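From: Gemma Whitlock
To: Stendotmont list
Subject: Re: Re: the Pruitt talk, and the shaft dates

Rochelle wrote:

> I thought the second half was the best thing we've had this year. He
> makes a very good case that the three lower chambers at Tiva were cut
> at the same time, and that the reused coffin belongs with them. If
> that's right the whole group moves back two generations, and the family
> tree in the old report has to be redrawn. Does anyone still hold to the
> later date?

I do, or at least I haven't been moved off it yet.

I enjoyed the talk as well. My trouble is with how much weight is being put on the pottery. As I understood it, the early date for the lower chambers rests on 17 sherds, all from fill, and fill that had been robbed through at least once in antiquity. Old pots fall into new holes all the time. He said the breaks were "fresh looking" and moved on to the next slide, and I would have liked to stay on that one.

The coffin bothers me more. The name on the lid was recut, fine, everybody agrees on that. But he reads the first owner as the same man who appears on the offering table upstairs, and that reading needs two signs which are damaged on both objects. Restore one from the other and of course they match. I asked about this at the end and was told it would be in the publication. We were told the same about the upper chapel, and I'm still waiting.

As for the chambers being cut together, chisel marks of the same width tell me the workmen owned the same width of chisel. The floor levels don't line up either - look at the section drawing on his handout, the third chamber sits well below the other two and the doorway has been patched.

None of this makes him wrong. I'd just hold off redrawing anybody's family tree until the sherds are drawn and somebody outside the team has looked at the lid. Has anyone here seen the Hemeo photographs of it, from before the cleaning? They may show more of those two signs than the lid does now.

Also, Rochelle, I have the older report here if you want to borrow it. Plate 2 is the one to look at, and the caption is wrong, so go by the plan.

Gemma

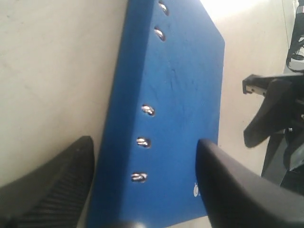 Next in thread: Re: Re: Re: the Pruitt talk, and the shaft dates (Rochelle Whitlock)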